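Do Puffer Jackets Need a Folding System?
By Siiri Sakalauskas

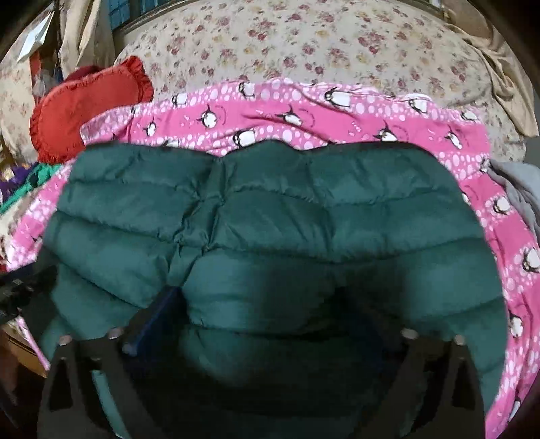
Every winter somebody sends this newsletter a new way to fold a puffer jacket, and every winter I try it on the bed with low expectations. The latest came from Arlo Dunleavy, who swears by tucking the sleeves behind, folding the sides in and rolling from the hem up into the hood. He says it cuts the bulk in half. I'd like to see the half that went away.

My trouble with these methods is that a quilted jacket is mostly air. You can press the air out, sure. Leave the thing on a shelf overnight and it comes right back, only now with creases across the quilting. Arlo says I wasn't rolling tightly enough. Maybe so, but I've read plenty of warnings against keeping padding squashed for months, and I don't care to find out in February that mine has gone flat.

For a suitcase, fine, roll it. For the closet I remain unconvinced that anything beats a wide hanger. Triin Baranauskienė folds hers once across the middle and lays it on top of the spare blankets, with no rolling at all, and that's the only folding advice I've kept.

If you have a method that survives a week on the shelf, write in. Please don't send me a vacuum bag.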